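Stand: 18. August 2022

# Äpfel in der Schale lagern und Überschuss trocknen

Die Anleitung gilt für kleine Mengen aus dem Hausgarten, die innerhalb von 12 Tagen verbraucht oder verarbeitet werden. Für die Einlagerung über den Winter ist sie nicht geeignet, Frühsorten halten ohnehin nicht so lange.

## Material

- weite, runde Keramikschale, innen glasiert
- Seidenpapier, weiß, ungefärbt und unparfümiert
- Küchenwaage
- scharfes Messer oder Hobel
- Dörrgerät oder Backofen mit Umluft
- Schraubglas mit dicht schließendem Deckel

## Sortieren

Äpfel nicht waschen. Wasser löst einen Teil der natürlichen Wachsschicht und sammelt sich in der Stielgrube. Groben Schmutz mit einem trockenen Tuch abnehmen.

Jede Frucht drehen und auf Druckstellen, Risse und Bohrlöcher prüfen. Drei Gruppen bilden:

1. unbeschädigt, Stiel vorhanden: Schale
2. kleine Druckstelle oder fehlender Stiel: trocknen
3. Fäulnis, auch punktförmig: aussortieren

Die Farbe taugt nur bedingt als Reifezeichen. Bei gemischten Sorten liegen gelbgrüne und tiefrote Früchte im gleichen Reifegrad nebeneinander. Zuverlässiger ist die Kippprobe am Baum oder ein Blick auf die Kerne – sind sie durchgehend braun, ist die Frucht reif.

## Schale auslegen

Zwei Bogen Seidenpapier locker zerknüllen, wieder halb auseinanderziehen und so einlegen, dass der Rand der Schale überdeckt ist. Das Papier polstert und nimmt etwas Feuchtigkeit auf. Glatt eingelegtes Papier rutscht unter dem Gewicht zur Mitte.

Große Früchte zuerst, kleine in die Lücken. Für eine Schale mittlerer Größe reichen 7 Äpfel; meine letzte Füllung wog 1.247 g.

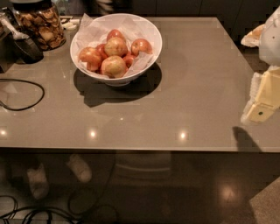

Der Standort soll kühl und ohne direkte Sonne sein. Bananen, Kiwis und Avocados getrennt halten, da Äpfel Ethylen abgeben und deren Reifung beschleunigen. Alle zwei Tage kontrollieren, weiche Früchte entnehmen, feuchtes Papier ersetzen.

## Überschuss trocknen

Kerngehäuse ausstechen, Äpfel in 4 mm dicke Scheiben schneiden und kurz in Zitronenwasser legen. Bei 60 °C trocknen, im Backofen mit leicht geöffneter Tür. Die Scheiben sind fertig, wenn beim Knicken keine Feuchtigkeit mehr austritt. Vollständig auskühlen lassen, dann abfüllen.

Beschlägt das Glas am nächsten Tag von innen, war die Restfeuchte zu hoch – Inhalt nochmals eine Stunde nachtrocknen.

Lino Fontana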